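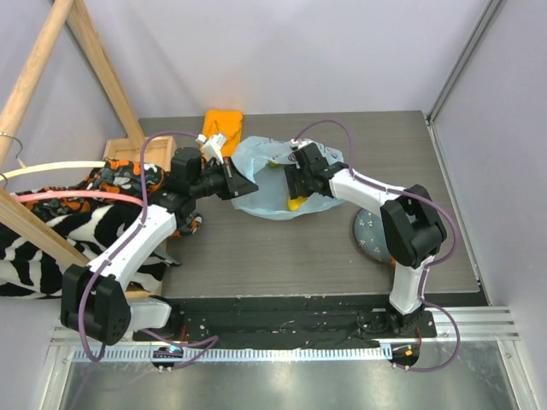 Visit to the Tirkska bench lab: two grippers, one bag

Last updated: September
By Viera Jurčo

Tirkska opened its manipulation lab to outside integrators on Sunday. I went to look at gripper options for soft packaging. Subira Mollel runs the bench and stayed with our group for most of the afternoon.

The test cell is a small enclosure with lavender walls and a gray wood-grain table. Two white-and-black arms reach in from the front edge, one per side, each with a purple cable looped over the wrist area. The left wrist also carries a black camera module. The work item in our session was a translucent light-blue plastic bag with a yellow object inside. Cloth was present at the back of the table, as it would be in most of our own trials.

Two finger sets were on offer. The Plikance set is rigid with a narrow tip. The Giraldo set is compliant and wider, with a replaceable pad. Both mount on the same flange, and a change took Mollel 3 minutes with a hex key.

Results

The lab's log for the bag task covers 1,146 attempts across both sets. Giraldo fingers completed 88 percent of bag openings. Mollel would not give a figure for Plikance until the current batch is finished — the tip geometry was revised partway through. Her view is that the rigid tip is better on a single film edge and worse once the film bunches. In the runs I watched, the rigid tip twice picked up both layers of film together.

Controller

Both arms run from one Dendarach controller. Grip force is set per task and is not adjusted during closure. I asked about slip detection. It exists in firmware but was switched off for the open day, and I would want to see it running before ordering anything.

Cameras

Wrist views suffer from glare on film. The lab compensates with fixed exposure and a second view from outside the arms. Calibration between the two is redone after every finger change, so the 3-minute figure above understates the real downtime. I did not time the calibration.

Still open: pad wear on the Giraldo set, price of spare pads, and whether the flange fits our older arms. Mollel has our drawing and will check the bolt pattern.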